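Bin picking, the long way round
A picture page from our corner of the workshop
August 2022

I've been promising people a page about the picking work since February, so here we are at last. Most of you know me from the conveyor posts and will have to put up with something slower this time. We're trying to get an arm to learn how to take plain bars out of a bin, and the way you do that, if you do it our way, is to let it have a go over and over and keep every attempt, good or bad. Each attempt gets saved as an example: what the camera saw, where the arm decided to go, how wide the fingers were, and whether it came up with anything. Then the whole lot goes into the training and you see if the next version is any less clumsy.

The project is called Prerkel. Covadonga Vallejo picked the name and won't say where it came from. She wrote the learning side and I look after everything that can be hit with a spanner, plus the runs themselves, plus (it seems) the web page.

How a run goes

We tip the bars into one side of the bin in whatever mess they fall into. The arm tries a grasp, lifts, and looks at its fingers to see if they closed on something. If they did, it carries the bar over the divider and lets go on the other side, and that's a success. When one side is cleared it turns round and starts emptying the other one back again. I love this bit! It means the arm makes its own muddle for the next round and I can go and have my lunch. Before we had the two-sided bin I was tipping bars back in by hand every few minutes, and my back still remembers it.

A run is 300 attempts. We started out with 800 examples as the target for the whole first batch, which looks very sweet now. Covadonga trained on those and the arm was happy enough with a bar lying all by itself, and hopeless at nearly everything else. We now train on 2000 and I'm told to expect more.

What makes a good example

This took me longest to get my head round. I kept wanting to throw out the misses. They felt like rubbish, like I ought to be ashamed of them. But Covadonga wants them just as badly as the good ones, because a learner that has only ever been shown success thinks everything is a good idea. So a finger coming down on top of a bar and shoving it sideways is kept. Closing on thin air is kept. The only attempts we bin (sorry) are ones where something outside the task went wrong, such as a dropped connection or me leaning on the stop button. 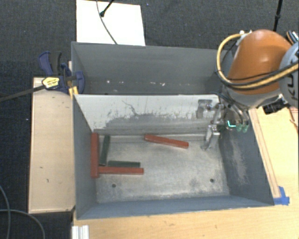 The awkward ones are bars that lie right up against each other or against a wall. There's no room for a finger on one side, so the arm has to come at the bar by its ends, or nudge it first, or leave it alone and try a different one. A person does this without a thought. The early versions would go for the same hopeless bar again and again until the run timed out, and I'd come back with my tea to find it still at it. Now it'll usually give up after a couple of goes and pick on something easier, and we did nothing clever to get that, only fed it more examples of the hopeless kind.

Corners are still bad. I don't think it's ever going to like corners.

Odds and ends from the log

I keep a notebook next to the bench, an ordinary paper one, and a few entries seem worth sharing.

Clamp everything, and then clamp it again. A bin that creeps by the width of a pencil over an afternoon will spoil a whole run, and you won't spot it by eye. The grasps just get slowly worse and everybody blames the learning. We lost 4 runs to this before I thought to check.

Don't tidy up between attempts. A nicely spread-out set of bars is the easiest thing in the world to pick from and teaches it next to nothing. I had to be told this twice.

Change the light now and then. All our first examples were taken on dull winter mornings, and then one day the sun came round and the arm went completely to pieces. These days I do some runs with the blinds up and some with them down, and a few in the evening with only the overhead lamps on.

Write down which fingers are fitted. We've tried two sorts, the ones we made ourselves and a set from Drasier, and for one whole week I forgot to note which was which. Those examples are sitting in a folder called "mystery" and I can't bring myself to delete them.

Listen to it, too! You can hear a scrape long before you see it in the numbers, and bare metal is very good at telling you when a fingertip is riding too low.

Questions I keep getting

Could you do all this in simulation? Partly, and Covadonga does. Vermeulen, who we share the building with, do nearly all of theirs that way and think we're mad. But bars in a simulator don't wedge and rock and roll back at you the way real ones do, or at least ours didn't, and the first version trained only on made-up examples was dreadful on the real bin.

Does it know what colour the bars are? It sees colour, yes, but it isn't asked to sort by it. We might try that later on, one colour at a time.

Can I have the data? I'd like to say yes. The attempts are all stored on the Zonik machine in a format that made sense to two people at the time. Once it's been cleaned up we'll put the first batch out for anyone who wants it, misses and all. The mystery folder stays with me.

What's next

Shorter bars, then bars of mixed lengths, and after that I'm hoping for something round, though Covadonga goes a bit quiet when I bring it up. I also want to redo the early runs with the bin turned the other way - she's fairly sure the arm has learned to favour one side, and I'd like to see it for myself. If you want to come and watch, drop me a line through the contact page. Weekday mornings are best, and bring a book, because a run is a lot less exciting to sit through than it sounds.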